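Food Waste at Alelwood Halls: Project Report

3. Method
We asked 67 students in the Alelwood halls to keep a food diary for 3 weeks in November. Each wrote down what they cooked, what they kept and what went in the bin. Diaries with more than two blank days were left out.

4. Results
Cooked rice and bread were thrown away most. Students who cooked for one often made too much and forgot the leftovers.

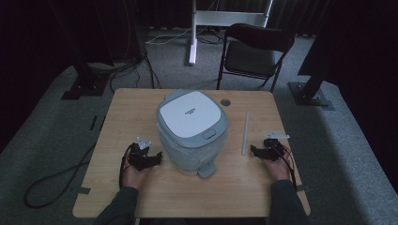
Figure 2. Small grey and white appliance with a flat lid, on a table.

5. Limits
Weights were estimated by the students themselves.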